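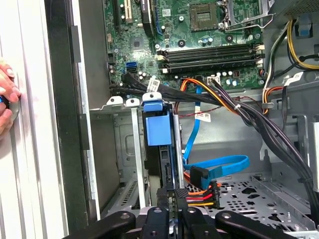
Ticket 666 - Hollura gripper drops SATA connector on pull, bench 2
Queue: end-of-arm tooling
Status: closed, with reservations
Opened in May

Symptom
Swapped the Pronis two-jaw for the Hollura four-finger on the teardown cell. Same arm, same controller, same wrist camera. On the cable pull step the Hollura closes on the plug, reports a good grasp, lifts, and arrives at the drop tray holding nothing. It then opens its fingers over the tray very carefully. Log says success.

Expected
A connector in the tray.

What I checked first
Air supply: fine. It is an electric gripper. I checked anyway because the form has a box for it.
Firmware on the gripper matches the release notes.
Tool center point: off by 2 mm in Z. Fixed it. Now it misses the plug more accurately.
Payload setting was still the Pronis value. Fixed that too, no change.

Update, 10:40
Ran 17 pulls on the light-blue data cable with each gripper, same tower, plug reseated by hand between tries.
Pronis: 15 held to tray, 2 slipped.
Hollura: 6 held, 11 slipped, all 17 reported as held.
So the new one is worse at the job and much happier about it.

Update, 11:25
Grasp detection on the Hollura is finger position only. If the fingers stop short of fully closed, it calls that an object. In the lower bay they often stop short because one of the outer fingers has found the perforated tray, or the drive cage, or some other piece of sheet metal that was never going anywhere. Turned on the motor current check (off by default, page 89 of the manual, under "Other"). False positives went from 11 to 1.

It still slips. It just admits it now.

Update, 13:10
Vendor support suggests more force. Raised the force setting from 350 to 500. The plug stays put in the fingers and the cable comes out of the plug. Put it back to 350.

Vendor support also suggests "clearing the workspace of loose wiring." The workspace is a desktop PC. I have passed this along to the desktop PC.

Update, 14:30
Borrowed the rubber fingertip pads from the Chiu kit. Hole spacing is wrong but two of the four bolts line up, and two is plenty for an afternoon. Changed the approach so the wrist rolls 30 degrees before closing, which keeps the outer fingers off the cage.
Hollura with pads and roll: 14 of 17 held.
Pronis with no changes at all: still 15.

Camera note
With four fingers along the bottom of the wrist view, the plug is hidden for the last stretch of the approach whenever it sits low in the case. The detector then picks the next best thing, and it likes the big blue drive carrier a lot. Added a mask over the finger area and told it to freeze the target once the plug goes out of view. Don't move the mask without redoing the hand-eye calibration - I did, and the arm made a confident try for the side panel.

Resolution
Connectors and cables: back to the Pronis.
Drive carriers: keep the Hollura. Four fingers on that wide blue face is a good grip, and it hasn't dropped one yet.
Current check stays on for every job.

Open items
1. Daltby wants one gripper for the whole teardown. See numbers above.
2. Tool changer quote requested.
3. Return the Chiu pads before they are missed. One now has a groove in it.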